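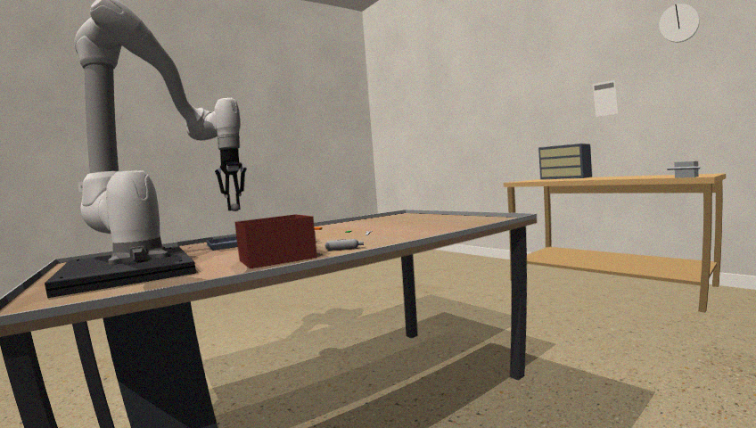
Too many rules and people stop reading them, Mekdes Belay wrote in after our last piece on robot cells. Fair point. So I put it to Lavanya Thomas, who wrote the bottle weighing rules at Sotmont. Hers fit on one page.

"Mekdes is right," she says, straight off. "We had 103 lines once. Now it's 20. I'd like fewer."

Everything gets run in simulation first. Arm, table, scale, red box, bottles. Same rules there as on the real floor - no shortcuts because it's only a model. That was an argument, aparently, and a long one.

"People said, why keep the speed limit in there, you can't hurt a simulated bottle. But then the habits come across with you. The code too."

The first rule is dull. Gripper points straight down before it goes anywhere near the table. Second: check the scale is clear of the arm's path on the way in and on the way out. "Everyone checks the way in."
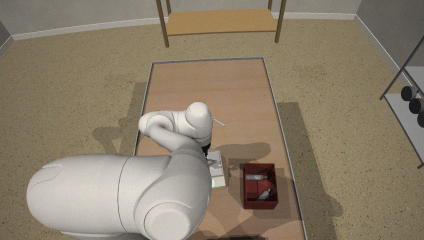
On weighing

One bottle on the scale at a time. Fingers open and well away before a reading counts. She won't accept a number taken with the gripper still touching, and the log has to say when it let go.

How long to wait? About 60 seconds in the old version. "Silly. Sem Hoekstra cut it to: wait until the reading stops moving. Write down how long that took."

And bottles left loose on the table? Allowed, on their sides, as long as the start positions are in the log. Goh, the other site, makes them stand up. She dosn't see the need. "Real ones get knocked over. Train for it."

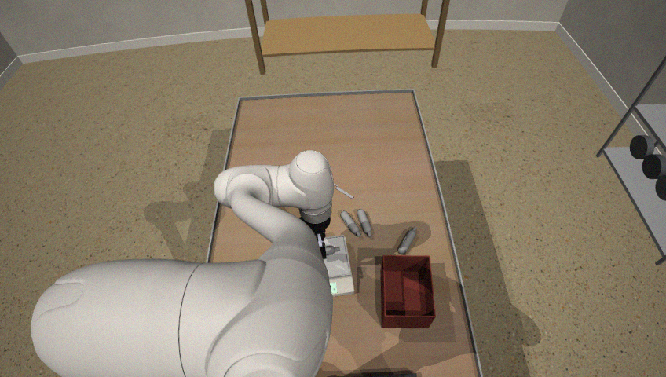

Who can stop a run

Anyone. No form beforehand, one line afterwards. I asked if that gets abused. Short laugh. "No. The trouble is getting them to press it."

Next review is in August. Two rules may go - she wouldn't say which.

Océane Kennedy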